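4. What the demonstrations do and do not show

Claims that a robot can be "taught by showing" tend to rest on a small number of good demonstrations, shown at length, and on success rates whose definition of success is left to the reader. Our own earlier report on the Trirkow cell (Meinecke and Ruppert, in-house, April) had the same fault. This section goes back over the cloth handling task and asks how much of the reported result belongs to the policy, how much to the person holding the controls, and how much to the way we scored it.

4.1 Collection

Two operators, Bassey and Wendt, gave all 129 demonstrations by remote control. We had first planned to use hand guiding, in which the operator takes hold of the arm and moves it directly, and 25 trial demonstrations were made that way before we gave it up. Moving one arm by hand is tiring but workable. Moving both at once over a piece of hanging cloth meant that the operator's forearms blocked the wrist camera views for long stretches, and the recordings were of little use for training. These trials are not part of the 129.

The task was stated to the operators in one sentence: pick the cloth up, pass part of it to the other gripper, and lay it down flat. We did not say what "flat" meant. This was a mistake, and we return to it in 4.3. The hard part in nearly every recording is the transfer shown in Figure 2, where one gripper holds the bundle and the other has to find something worth grasping.
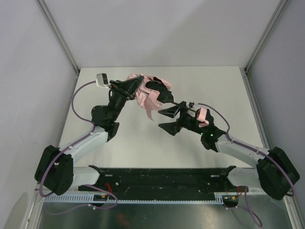
6 min read

Figure 2. The transfer stage. The left gripper holds the pink cloth, with a black fabric section caught up in its folds, while the right gripper reaches in from the other side.

A rigid part held in this way would leave little doubt about where the second gripper should go. Cloth gives no such help. The folds hide the corners, the loose strips hang wherever they fall, and two grasps a short distance apart can lead to quite different outcomes. A person folding laundry settles this by feel. Our operators had no sense of touch through the controls and worked from the camera views alone, so what they recorded was their best guess, often followed by a correction.

4.2 Whose skill is in the data

It is common to treat demonstrations as samples from one expert. Ours were plainly samples from two people with different habits. Wendt tended to hold the left arm still and bring the right arm to it. Bassey moved both arms together and closed the right gripper early. Either approach can work. A policy trained on the mixture, however, sometimes began in one style and finished in the other, closing the right gripper early while the left arm waited in place. We saw this often enough to doubt that adding demonstrations would fix it. Five further sessions with Bassey, in which he was asked to copy Wendt's approach, produced slower recordings with more pauses, and the policy learned the pauses too.

Schwerdtfeger has argued in discussion that this is a modeling problem and that a better action representation would keep the two styles apart. He may be right. We would still object to the way such results are usually presented, with the operator named as the "expert" and left out of the analysis. If replacing one operator with another changes the learned behavior, the operator is an experimental condition and should be reported as one.

4.3 Scoring

The April report counted a trial as a success if the cloth ended on the tabletop and neither gripper was still holding it. Under that rule, a bundle dropped in a heap passes. When Ruppert went back through the recordings with a stricter rule, requiring the cloth to be spread out with no part folded back on itself, many of the trials we had counted as successes failed. Several of the human demonstrations failed as well. We had been training on them as correct examples.

We do not give a corrected percentage here. The stricter rule was written after the recordings had been made, by someone who had already seen them, and we do not trust a number produced in that way much more than the one it would replace. All trials will be scored again by two people from outside the project, working separately from a written rule that was fixed on 6/1/18.

4.4 Comparison with a scripted baseline

The Rotard script, which performs the same transfer with no demonstrations at all, closes the second gripper at a fixed offset below the first. It is crude, and it misses whenever the cloth hangs to one side. It was also written in an afternoon. The learned policy took weeks of operator time, and under the loose rule its advantage over the script was small. Whether any advantage remains under the strict rule is an open question until the new scores are in. We suggest that other groups reporting on cloth transfer include a baseline of this kind, with the hours spent on each method stated next to the results.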